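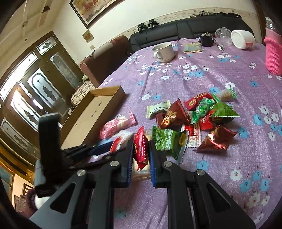 Small Packets at Home: What Households Throw Away After Sweets and Snacks
Project report, Consumer Studies, second year
Submitted 14/09/2026

1. Why I chose this subject

In my family, sweets were bought by weight from a big jar and came home in one paper bag. When I moved to Kaltero for my studies I noticed that almost everything of this kind is sold in small closed packets, and often there are small packets inside a bigger packet. A biscuit can have its own wrapper, then a plastic tray, then an outer bag. I wanted to know how much of this material a normal household collects, and what people think about it when they are asked to pay attention.

I did not want to write a project against plastic. There are good reasons for a wrapper, and I will come to them. My question was smaller: what happens with the wrappers of sweets and salty snacks in the homes of one district, and do the people who live there know where to put them?

2. The area and the shops

The study was done in the Esteban district of Kaltero. It is an older part of the town with many rented flats, one primary school and a tram stop. Most people buy their daily food at two shops. Jivell is a supermarket of middle size near the tram stop. Ciraso is smaller and open later in the evening, and it has a long shelf of sweets beside the till. There is also a Saturday market, where one stall still sells nuts and dried fruit by weight.

Waste in Esteban is collected in two bins, one for paper and card and one for everything that is left. Hard plastic bottles and tins must be carried to containers behind the school. Soft plastic and foil are not collected separately at all. This is important for the results, because several households believed the opposite.

3. Method

I put a notice in the entrance of the building where I live and at the library, and I asked the people in my language class. In the end 13 households took part. They are not a proper sample of the town. Families with young children are more common among them than in the district in general, and there is only one household of retired people.

Every household received a cloth bag and a sheet of paper. For 15 days they put all empty wrappers of sweets, biscuits, crisps and similar things in the bag. On the sheet they wrote what was bought, where, and if it was for themselves, for children or for guests. I asked them to shake out the crumbs before they put a wrapper in the bag, but I could see that this was not always done.

At the end I collected the bags, sorted the contents on my kitchen table and weighed them with a kitchen scale. I made four groups: foil and shiny laminated wrappers, clear plastic, paper and card, and mixed wrappers which I could not separate by hand. The last group became much bigger than I expected. After this I had a short talk with each household. I wrote the answers down by hand and did not record anyone.

Two problems should be mentioned. First, a household that must keep its wrappers in a bag will maybe buy fewer snacks, or different ones. Two families told me openly that this happened. Second, things that are eaten outside the home, for example on the tram or at school, did not come into the bags. My numbers are for this reason too low, but I cannot say by how much.

4. Results

4.1 Weight

Wrappers are very light, and this was the first surprise for many people. The household with the heaviest bag had 700 grams, and this was mainly card from biscuit boxes. The lightest bag was so light that my scale had difficulty to show it. If we look only at weight, snack wrappers are a small matter beside bottles or vegetable peels.

If we look at volume, the picture is different. The bags were full, and some were full after the first week. One family used a second bag of their own. A crisp bag weighs almost nothing but it opens again after you fold it, and it fills the bin long before the bin is heavy. People remember how often they carry the bin down the stairs, and they do not remember kilograms.

4.2 Material

The mixed group was the largest in volume. A typical wrapper in this group is shiny inside and printed outside, and it feels like thin metal, but it does not stay crushed in the hand. I learned from my course book that a wrapper which opens again after crushing is usually plastic with a very thin metal layer. Real foil stays crushed. After I explained this test, some participants used it in the second week and wrote the result on the sheet, although I had not asked for it.

Card was easy to separate, and most households already put it in the correct bin. The difficulty was with boxes that have a clear window. Opinions about the window were strong. Some people always cut it out, and others said that the factory should do it.

4.3 Packets inside packets

I had the idea that small packets are mostly bought for children. The sheets show this only in part. For school lunches, yes, the single biscuit in its own wrapper is very popular, and parents explained that it stays dry in the school bag and can be exchanged with friends. But the same kind of packet was bought for guests. When visitors come, a bowl or a tray with different wrapped things is put out, everybody takes what they like, and what is left over can go back in the cupboard. Before holidays and birthdays this is the largest use of all.

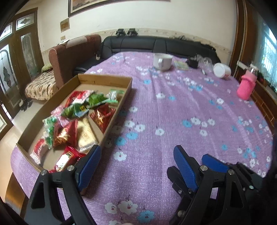

One participant objected to my calling this wasteful and said that a bag of loose biscuits, once opened for guests, is soft by the next evening and goes into the bin with its single wrapper and half of the biscuits. In that home the small packets were bought exactly to avoid throwing away food. I had not thought enough about this before the talk. I went back to the sheets and found that six households had written the word "leftover" beside loose products at least once, and they had thrown the food away. I did not weigh this food, which I now regret, as it would be a fair comparison with the wrapper.

4.4 Where it was bought

Jivell sells more family packs, and Ciraso sells more single pieces. This can be seen clearly in the bags. Wrappers from Ciraso were small and there were many of them, often with the evening written beside them on the sheet. Several people said that they do not plan to buy sweets there, they only wait at the till and the shelf is near the hand. The market stall appears on very few sheets. Those who use it said the prices are good but it is closed on the days when they need something.

4.5 What people know about sorting

Here the result was weaker than I hoped. More than half of the households put shiny wrappers with the tins, and they carried them carefully to the containers behind the school. They did this with good intention — one family even washed them. The sign on the container shows a drawing of a crushed ball of foil, and it is easy to understand why people think that a sweet wrapper belongs there. The sign has no text about snack wrappers. I wrote to the town office to ask for the correct rule and received a polite answer: such wrappers should go with the rest waste.

The marks on the packets did not help much. They are small, often they are hidden under the closed edge, and they are torn when the packet is opened. When I asked people to show me the mark on a wrapper from their own bag, most of them had to look for a long time.

5. Discussion

At the beginning I thought that the answer would be simple: buy larger packs, make less waste. After the talks I think the matter depends on how fast the food is eaten. In a family with three children a large pack is empty on the same day, and the inner wrappers have no use except for the school bag. For a person living alone, a large pack without inner wrappers becomes old. The same product can be sensible in one flat and not in the next one.

The shops could do something in between. A pack that can be closed again would help in many of the cases which I heard about, and a few products at Jivell already have it, but participants complained that the sticky strip stops working after the second opening. A stall by weight which is open on weekday evenings was also a common wish. I am not sure that people would really use it. In my own case I passed the market every Saturday during the project and bought nuts there only once.

For the town, the cheapest improvement is in my opinion a better sign on the container. A picture of a sweet wrapper with a line through it would be enough.

6. What I would do differently

I would use a better scale. I would also ask the households to keep a note of the food they throw away, and I would start after the summer holidays, so that the school lunches are included for the whole period. The four groups should be explained with real samples before the start, and not in the middle.

The bags were returned to me in good condition except one, which was eaten at the corner by a dog. The sorted wrappers are kept in boxes in the project room until the marks are given, and anybody from the course who wants to use them for another work can ask me for the sheets as well. Names and addresses have been removed from the sheets.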